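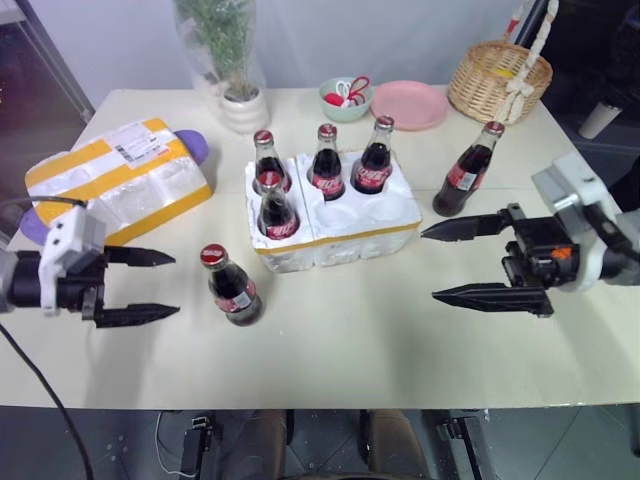 What do I actually get in the Veltwood Bottle List?
A single CSV file with over 700 rows, one row per glass soda bottle, covering the size, the closure, the label and whatever is molded into the base.

I started this as a spreadsheet for myself, so please forgive some of the column names. I collect returnable soda bottles (the small local bottlers mostly, but the big colas too) and I kept buying the same Hubmann lemon soda over and over, which gets silly when you have one shelf. A friend asked for a copy, then his brother did, and now it's a repo!

What's in the folder

bottles.csv is the main table
bottlers.csv has names and towns for the bottling works
NOTES.txt is me rambling about base marks, skip it if you like

Columns in bottles.csv

id: just a number, never reused
bottler: as printed on the glass or label, so Stosik and Stosik & Sons are separate
volume_ml: what the bottle says it holds. I don't measure
closure: crown, swing, screw or unknown
label_type: paper, painted, film, none
script: Latin, Cyrillic, Chinese and so on, with a plus sign if there are two
base_mark: typed out as best I can read it
condition: 1 to 3, where 3 means I'd happily put it in a window
source: swap, shop, gift, or blank when I forgot to write it down

The script column got added in May and I only went back through the first 425 rows, so an empty cell further down means I haven't looked yet. Don't read it as "no text on the bottle," please. That one has already tripped somebody up.

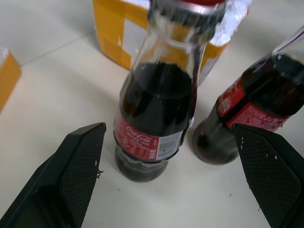 Sarmīte Bite wrote in to say that painted labels and film labels shouldn't have shared a column with paper ones in the first place, because they wear so differently and a condition score of 2 means something else on each. She'd like a separate wear column for each kind.

I think she's right and I'm dragging my feet, mostly because it means getting every box down again. If you want to help with that, open an issue and tell me which bottler you'd like to take on. Estell is a good one to start with (short run, clear base marks, and they stuck with crown caps the whole way through).

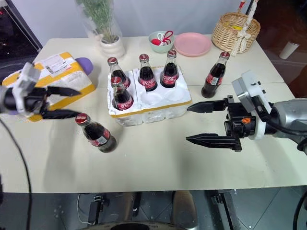 Cola bottles with red caps, four of them in a foam tray.

Known problems

Volumes on the older Hubmann rows were copied from a price list and I don't fully trust them. Balthasar Ammann spotted 100 rows where I'd typed the base mark upside down, reading 6 for 9, and those are fixed. There are surely more hiding in there! Dates are a mess, so I left them out altogether. A bottle can go round for years after it was made, and I'd only be guessing.

Prices aren't in here either and I'm not going to add them. It starts arguments.

Using it

Take it, sort it, print it, fix it. A mention of the Veltwood list is nice if you publish something. The file is UTF-8, and if the Chinese or Cyrillic turns into question marks, it's your spreadsheet program guessing the encoding, so import it by hand and pick UTF-8 yourself.

Last update Jul 26, 2022: base mark fixes, plus two Stosik rows merged.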